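Changing Over the Back Bedroom at Dutthorpe

March 7, 2019
By the Carvalho house blog

The back bedroom has been between guests for 3 weeks, and we used the gap to do the jobs that get skipped on a normal changeover day.
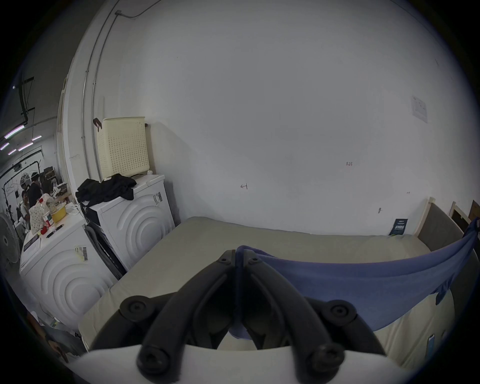 Most of the work in a bedroom changeover is cloth. Sheets come off, covers get shaken and folded, and everything that was draped or tucked has to be pulled clear before the mattress can be looked at properly. We start at the head end and work down. It is slower with one person, and the back bedroom is nearly always a one-person job.

A few notes on the room follow, for those who asked after the last gallery.

The bed
The headboard has a light wooden frame with a gray upholstered panel set into it. The upholstery gets a pass with the soft brush on the vacuum and nothing else. We tried a foam cleaner on a similar one at the Fledville house and it left a ring that is still there.

The mattress
Pale beige, no topper. It gets turned head to foot twice a year, and the next turn is in April. We leave it bare for a full afternoon with the window open when the weather allows. The protector goes back on before anything else touches it.

The blue cloth
Medium blue and soft. It goes over the headboard while the bed is being stripped, then comes off last and gets folded in thirds. It washes on cool with the towels and comes up fine. We do not iron it.

The walls
White, and due for another coat. The handwritten marks on the wall behind the bed, including the "1.23" in red, will be painted over at the same time. Red ink tends to come through plain emulsion, so that patch gets a stain-blocking primer first – two thin coats, left overnight. The sheet of paper taken down for the painting can go in the house folder.

What is left to do
Curtain hooks, the lamp shade, and the drawer that sticks. The drawer has been rubbed with candle wax before and it helped for a while. The bedding order from Grilleo is in and needs a first wash before it goes into the closet. New cotton sheds a lot of lint, so it gets washed by itself.

Costs
The whole room, with paint, bedding and the new lamp shade, has a limit of $2,000. The paint is the small part of that. If there is anything left over it goes toward the hall carpet, which is worn through near the stairs – the runner is hiding the worst of it for now.

Recent galleries
Hall Closet, Emptied and Refilled
Fledville: The Kitchen Shelves
Dutthorpe Front Bedroom, Before Paint
Folding and Storing Winter Blankets
The Carvalho Linen List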